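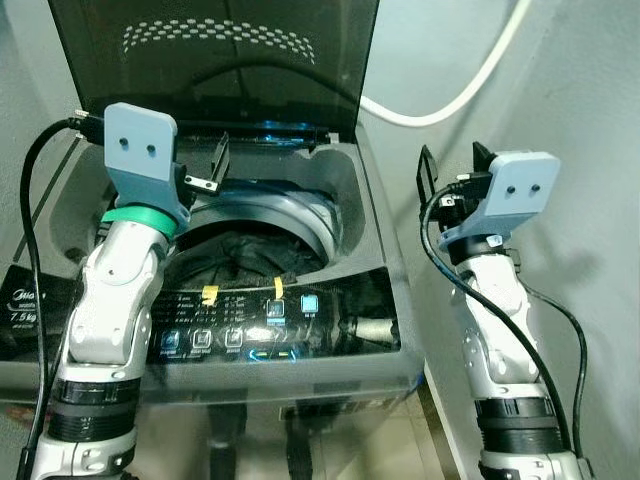 Amancay Quezada

Wed 30 October

A thread on washing dark clothes in a top loader, as three people in our building have asked me the same questions this month and I would sooner type it once.

The machine is the Midea in the shared laundry, the 7.5kg one with the smoked lid. I've used it every week since I moved into Drurach House. Before that I had a front loader for years and had to unlearn a few things.

First thing, the load. 7.5kg is the weight of dry clothes, going in. It sounds like a lot. It is a lot, if it's T-shirts. It isn't if it's jeans and two hooded tops.

I weighed mine once on the bathroom scales, holding the bag and then not holding the bag. My usual week of black things came out well under what the machine can take and it still looked like a decent heap.

What I go by now is height. Clothes dropped in, not pushed down, and I stop when they get to two thirds of the way up the drum. If you have to press them to get more in, take some out and do a second wash.

The reason people overfill top loaders is that you can see straight down into them and there's always a bit of room at the top. That room is where the clothes move. Leave it alone.

Sorting. I do darks together, which for me means black, navy and one charcoal jumper. Everything goes inside out. Zips done up, buttons left undone.

Check pockets before you turn things inside out. Afterwards you will forget that they exist. I've washed 2 bus passes and a packet of chewing gum this way.

New black jeans go in on their own for the first couple of washes. Yes, it feels wasteful. Use the shortest programme and the lowest water level. I skipped this with a pair in the spring and the charcoal jumper is still slightly blue at the cuffs.

Towels do not go in with darks, even dark towels. The fluff gets on everything and you'll be at it with a lint roller until Christmas.

Detergent. Liquid for darks, every time. Powder is fine for sheets and whites, but on a cool wash I was getting pale streaks down the backs of my trousers and it was only powder that hadn't dissolved.

I use the Rikovano one for dark colours, from the shop on the corner. I have no strong feelings about it. It was on offer and it doesn't smell of much. Any liquid for darks will do.

Use less than the cap tells you. I fill to the first line for a normal load. Our water is soft here so it foams up easily, and too much foam leaves things feeling stiff once they've dried.

Don't pour it straight on to the clothes. If you can't find the drawer or it's clogged, mix it in a jug of water first and tip that in before the clothes go in.

No fabric softener on anything you run in. It coats sports fabric and then the smell never leaves it.

Water temperature. Cold or 30 for blacks. I've not found anything in an ordinary week that needed more, apart from tea towels, and those go in with the whites.

Now the panel, as this is what most of the messages were about. Switch it on, choose the programme, then set the water level if you want to change it, then start. In that order. If you start it first you'll have to pause it to alter anything.

Water level: go up one from what it picks if you've got anything heavy in there. Jeans drink a lot. If the clothes on top stay dry after it has finished filling, the level was too low.

Programme: I use the normal one for most darks and the gentle one for knitwear. The quick wash is good for things worn once. It isn't much use for socks.

Someone asked about the spin. It's quicker than you'd like for jumpers. I put knitwear in a mesh bag and choose the gentler spin, then roll it in a towel when it comes out.

Lid down before you press start. If it beeps at you and does nothing, check the lid again before you message the group. It's nearly always the lid.

If it starts banging on the spin, pause it, lift the lid once it has stopped turning, and spread everything round the drum. There will be one big lump on one side. Usually it's a hooded top that has swallowed everything else.

I once left it banging because I was on the phone, and the machine had walked a hand's width away from the wall by the time I got back. So do go and look.

Take things out when it's done. I set a timer on my phone. Black cotton left sitting wet overnight gets that sour smell and you have to wash it all again, and there are other people waiting.

Have a feel round the bottom of the drum before you leave. Dark socks in the bottom of a deep tub are very hard to see. I've got 11 odd ones in a bag at home and I don't think they are all mine. Come and claim them, flat 29.

Drying. Keep them inside out and hang them out of direct sun if you've got anywhere to do it. I have a clothes airer in the hallway with the window open a crack. It takes a day and a half this time of year.

Shirts go on hangers straight from the machine, shaken hard first. I haven't ironed a black shirt since the summer.

The tumble dryer fades black quicker than the wash does, in my experience. I keep it for towels and bedding.

Cleaning the machine itself. Once a month, empty drum, hottest programme, highest water level, and a tub cleaner. You can buy sachets. Leave it to fill and soak for half an hour if there's a pause button, then let it finish.

The lint filter wants emptying after every few loads. Pull it out, turn the bag inside out under the tap, push it back until it clicks. If your black things are coming out with grey bits on them, look there before you change your detergent.

Wipe the rim too, the part round the opening. Old detergent and fluff collect there and then drop back in with the next lot. A damp cloth is enough. I do the panel with the same cloth, wrung out, with the machine switched off at the wall.

Leave the lid up when you've finished. I know it looks untidy. A shut lid on a wet drum smells within two days.

Adding a few things from the replies.

Yes, you can dye in it, in theory. Please don't do it in the shared one. Mesitz on the high street will do it for you, they charged me for a coat last year and it came out evenly.

Vinegar: I've tried it. It helped a bit with the stiff towels. It made no difference to fading that I could see, and some people say it's hard on the rubber parts, so I stopped.

Faded black jeans: two washes on their own with a dye made for machines will bring them back, but see above. Or just wear them for decorating.

Deodorant marks on black tops: rub with a bit of plain washing-up liquid and cold water before they go in, leave for ten minutes. The Babalola stain bar works as well – it's the green one, in with the shoe polish for some reason.

Cat hair: shake everything out of the window first. Then a damp rubber glove, stroked one way. The washing machine will not get it off for you, it'll only move it about.

To the person who asked if they can put trainers in: canvas ones, laces out, in a bag, with a couple of old towels so they don't thump. Leather ones no.

I'm doing whites and bedding next, probably at the weekend, when I've got sheets to wash anyway. If you have a question about either put it under this post and I'll try to get to it.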